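14th October

The reading room at Staniforth opened at nine for the second day of the parish ledger survey. The Clikstead volumes had arrived overnight and were logged before work began. There are 74 of them, and most are in fair order.
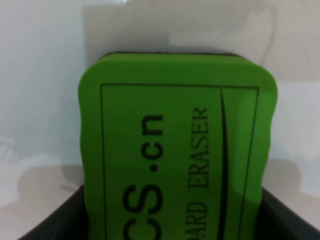 Sorting by decade took the whole morning. The clerks at Clikstead used two numbering systems at once, and the older one skips several years. The green eraser, kept upright in its dark container, was assigned to the decade list and is not to be used on the shelf labels.

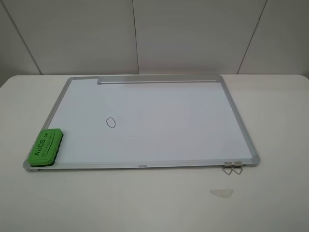

Entry 1588 in the Milel register remains unresolved. It records a burial with neither a name nor a fee, and the margin carries a sign that no member of staff could read. A copy in black marker, an oval with a short stroke through it, was made left of the middle of the board for discussion. The prevailing view is that it stands for "nothing paid."
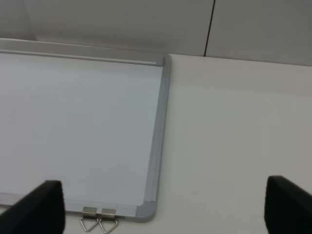
The board, right-hand side.

In the afternoon the Flekari index was checked against the ledgers. It lists roughly 2677 baptisms, and the spelling of family names changes from page to page.

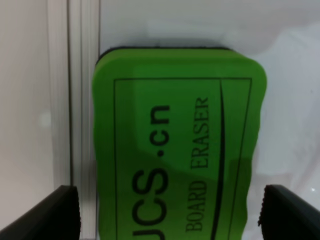 Both spellings will be kept wherever they differ, with the older form given first. The index should be ready for the printer in December. The room was closed at five.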